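How to get dried milk and food off trays and plates

Dried milk is harder to shift than most people expect. The fat comes away with detergent, but the protein sets onto plastic and turns into a dull film if it meets very hot water first. The method below works for melamine and plastic dinnerware, serving trays, lunch box lids and high chair trays. It takes a few minutes of work plus soaking time.

What you need

A washing-up tub or a sink with a plug
Ordinary dish liquid
Bicarb soda
White vinegar
A soft sponge and an old toothbrush
Two clean tea towels

Step 1. Scrape and wipe

Knock any crumbs into the bin or compost. Wipe up liquid milk with a damp cloth before it has a chance to dry, working from the rim towards the middle so you don't push it over the side. If the milk has run underneath, lift the tray and do the table too. Milk left under a tray on a timber table can leave a cloudy ring in the finish.

Step 2. Rinse cold

Run everything under the cold tap until the water comes off clear. Do plates on both sides. The foot ring on the underside of a plate holds more than you'd think, and it is usually where a sour smell starts.

Step 3. Soak warm

Fill the tub with warm water, no hotter than your hands can stand, and add a squirt of dish liquid. Leave fresh spills for 2 minutes. Anything that has dried on overnight needs longer, up to half an hour. Trays that won't fit in the tub can be laid flat on the bench with a soapy cloth spread over the marks. 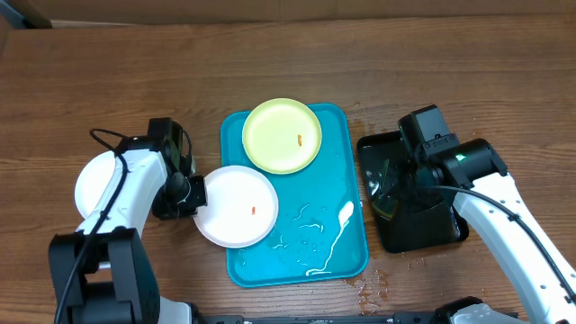 Step 4. Wash

Use the soft side of the sponge. Scourers put fine scratches in coloured plastic, and once the surface is scratched it holds stains from tomato, carrot and curry. Go around the inside of the rim with the toothbrush, paying attention to the corners.

Step 5. Treat what's left

For a film that stays behind, mix 4 teaspoons of bicarb with enough water to make a paste. Rub it on with your fingers, wait ten minutes and rinse. For orange staining, lay the piece in direct sun for an afternoon. It fades a good deal of the colour, though dark plastics can fade along with it, so bring those in early.

If there is still a smell, wipe over with vinegar and water in equal parts and rinse again. Don't mix the vinegar with the bicarb. They cancel each other out.

Step 6. Dry

Stand trays on edge in the rack and dry plates with a clean tea towel before stacking. Plastic doesn't hold heat the way china does, so it stays wet much longer.

Can they go in the dishwasher?

Check the base for a dishwasher mark. If there is one, use the top rack only. Avoid it for melamine you want to keep looking glossy. Trays with a glued non-slip backing should be washed by hand.

Comments

Perrine Joly
Does this work on silicone placemats? Mine have gone greasy.

Gergely Kovács
Silicone needs more detergent and a longer soak. I do mine twice and skip the bicarb.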